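Early October, before coffee

Slept badly again, so I got up and did the thing I've been putting off since we moved in, which was deciding what lives on the white table and what doesn't. It's been collecting stuff for weeks! Mail, a dead flashlight, the instructions for the Riedl shelf (still in its carton, don't ask), and a receipt from Grorar for $78 that I swore I'd lost.

So off it all came. I turned the table at an angle too, just to see, and I think I like it that way against the dark floor. It makes the room look less like a waiting room.

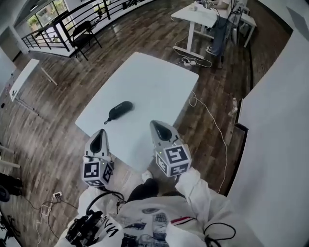
Notebook 14, p. 144

The black thing is the only one that got to stay, the long rounded one with the little loop at the end. It looks good there, all by itself on the white. I did think about putting it on the other table, but that one already has the small white cup and the usual bits and pieces, and I'm leaving that mess for another morning.

Now I want a lamp, of course. I looked at the Tutus one again (gorgeous, way too much money) and then at a Dalter that's pretty plain but would fit in the corner. Maybe after the car is paid off. Or maybe I'll just keep opening the blinds, which is free!

Toast for breakfast, then the mail, which is in a pile on my bed now and has to go somewhere before tonight. Also need to call about the water bill.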